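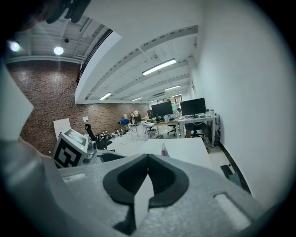
读者阿宽在上一篇下面留言说，现在去一家新开的馆子，坐下来先得花五分钟搞清楚它到底卖什么，搞清楚以后又得花五分钟搞清楚怎么点，等菜上来人已经不太想吃了。

阿宽，握个手。我本来这周打算写凉面的，看完你这条就改主意了，凉面往后放放。今天我想专门说说扫码点单这件事，说说我为什么越来越想念一张纸。

先交代一下，我不是那种看见手机就摇头的人。我外卖点得比谁都勤，排队取号也是在手机上弄，省得在门口傻站着。可是坐到桌子前面了，椅子都拉开了，水也倒上了，这时候还要我低着头再划一遍屏幕，我就有点不痛快。

七月份我去了一趟 Nodville，朋友一路念叨 Otano，说他家的烤茄子和羊肉饭值得专门坐车去。我们四个人坐下，桌角贴着一个码。扫完先让我关注，关注完让我填手机号，填完手机号问我要不要领一张券，领了券又跳回首页，刚才选的东西全没了。旁边那位更惨，手机只剩一点点电，干脆把手一摊说你们点什么我吃什么。四个人出来聚餐，头十几分钟谁也没看谁，全在看屏幕，桌上安静得像在考试。

等终于进了菜单，好家伙，60 道菜，按小图一格一格往下排。茄子在“匠心”那一栏，羊肉饭在“主理人推荐”那一栏，我想找个汤，翻了三个栏目，最后在“轻负担”里面找着了。我真想问问取这些名字的人，凉菜就叫凉菜，热菜就叫热菜，汤就叫汤，哪里得罪您了？

话说回来，茄子是真好吃！皮烤得焦焦的，撕开以后里面软得能拿勺子舀，浇一层芝麻酱，撒点碎薄荷，我们后来又加了一份。加的时候我举手喊人，过来的小姑娘很客气，指了指桌角那个码。我手上还沾着酱呢，只好拿小拇指去戳屏幕，戳错了，多下了一份米饭。（米饭我也吃完了，这个不怪店家。）

我知道开店的人有开店的难处。我在 Zarkville 这边跟几位老板聊过，房租涨，人难招，印一次菜单 50 本，换两道菜就得重印，油渍一沾又不好看。用码的话，晚上改个价，第二天就生效了，茴香卖完了就直接把那道菜灰掉，不用服务员一桌一桌去赔不是。这些我都懂，换我来开店，大概也会动心。

可是我还是觉得，有些东西跟着那张纸一块儿丢掉了。

一张纸能让你一眼看见全部。你看得出这家厨房擅长什么，看得出哪几样是老板的心头好，哪几样是怕客人不满意硬塞进去凑数的。我外婆以前下馆子，菜单拿过来先从最后一页看起，她说正经馆子的点心都藏在后头。这种看法在手机上没法用，手机上永远只给你看四道菜，还都是它想让你看的四道。

还有就是问人。以前点菜，十句话里有三句是在问：今天鱼新不新鲜？这个辣不辣？两个人吃，点小份够不够？碰上个懂行的伙计，他会压低声音跟你说，鱼今天一般，您试试排骨。我这辈子吃到的好几样好东西，都是这么来的。屏幕不会跟你说鱼今天一般，屏幕只会跟你说“再加 37 元可享优惠”。

说到这个我就来气。凑单这一套放在外卖上我认了，放在堂食上我真受不了。我就想吃碗面，它弹出来问我要不要升级套餐，我点了不要，它又问我确定吗。我确定，我非常确定，我饿了。

当然也有做得舒服的。Whitlock 就在我住的那条街拐过去，门脸很窄，卖炖菜和刚出炉的扁面包。他们家也有码，贴在收银台边上，赶时间的人扫一下拿了就走，挺好。可是你要坐下来吃，就有人递给你一张对折的卡纸，正面是菜，背面是喝的，一共没几样，字印得老大，我妈不戴眼镜都看得清。哪道菜没有了，就拿铅笔划一道。我有一回看见炖牛尾上面划了一道，旁边又用小字写着“晚上七点再来问问”，我还真就七点又去了，吃上了，汤汁拿面包擦得干干净净。

我想要的就是这个程度，要求不高吧？码留着，谁爱用谁用，抽屉里放几张纸，有人要就给一张。老人家来了不用求着邻桌帮忙扫，带小孩的腾不出手来也不用着急，像阿宽那样眼睛看花了的，也能歇一歇。纸用旧了就旧了，有点油印子我一点也不介意，油印子落在哪道菜上，那道菜多半不难吃。

上回有位读者跟我争，说年轻人就喜欢自己点，不喜欢有人站在旁边等，有压力。这话有道理，我二十出头的时候也怕服务员站着等，一紧张就点宫保鸡丁，点了好几年的宫保鸡丁。可是递一张纸过来，人走开，过会儿再回来，这也不难呀，Whitlock 就是这么干的。

你们那边有没有还在用纸菜单的店？手写的、塑封的、挂在墙上的木牌子都算，在下面告诉我一声，离 Zarkville 远一点也没关系，我坐车去。凉面那篇下周写，芝麻酱我已经买好了。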